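Galeria: a copa do Sotelo, julho de 2023

Fotos soltas da copa do segundo andar, agora que a mudança acabou (quase). Vai sem ordem, depois arrumo.

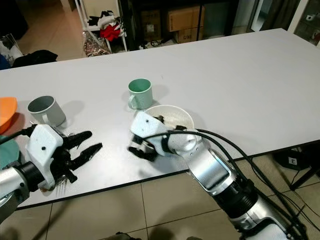

A mesa comprida foi a compra que mais deu discussão. A Giuliana Castaño queria duas pequenas, o Alcides Henao queria uma só, ganhou o Alcides. Branca, com a borda escura, do catálogo da Henden, item 547. Comprida mesmo, subiu pela escada de serviço porque no elevador nem pensar. Branco mostra tudo, qualquer farelo, mas em compensação uma caneca verde-menta como essa aí fica linda em cima, e a tigela branca quase some no tampo. Preço final R$ 1387 com entrega, parcelado.

As outras fotos da galeria ainda estão subindo, o site da Tralalance tá lento hoje. Deixo já as legendas prontas pra não esquecer:

Prateleira das canecas. Cada um trouxe a sua de casa, por isso nenhuma combina. Gosto assim. Se quebrar, avisa no grupo, ninguem vai brigar.

Tigelas. Jogo da Serkow, comprado na liquidação de fevereiro. Dá pra sopa, cereal, arroz do almoço, o que for. Empilham bem, mas não passar de seis que a pilha começa a dançar.

Pia. Torneira nova, a velha pingava desde sempre. Falta o sifão definitivo, o encanador ficou de voltar. Enquanto isso não jogar borra de café no ralo, por favor!!

Armário de cima. Filtro de papel, açucar, chá. Porta da esquerda ainda raspando, o Alcides vai lixar.

Armário de baixo. Panela grande, forma, pano de prato limpo. Pano sujo vai pro saco atrás da porta, não volta pra gaveta.

Parede do fundo. Ficou no creme que a Giuliana escolheu, 2 demãos. No pote parecia amarelo, na parede ficou bom. Sobrou meia lata, tá no depósito pra retoque.

Janela. Sem cortina por enquanto. De tarde bate sol, quem almoça tarde já sabe em que ponta sentar.

Bancos. Cabem até 19 pessoas apertando, testado no almoço de inauguração. No dia a dia bem menos. Empurrar de volta pra baixo da mesa quando levantar, senão o corredor trava.

Limpeza da mesa: pano úmido e sabão neutro, secar logo. Nada de saponáceo, risca. Café derramado limpar na hora, principalmente perto da borda escura, onde a sujeira junta no friso e depois só sai com escovinha.

Mural de cortiça. Cardápio da semana, telefone do gás, bilhetes. Bilhete velho eu tiro no fim do mês.

Falta fotografar a geladeira (tá cheia, vergonha) e o cantinho do café, que ainda espera a tomada nova. Quem tiver foto do almoço de inauguração manda pra mim ou pra Giuliana, de preferencia em tamanho original, que as do grupo chegam todas borradas.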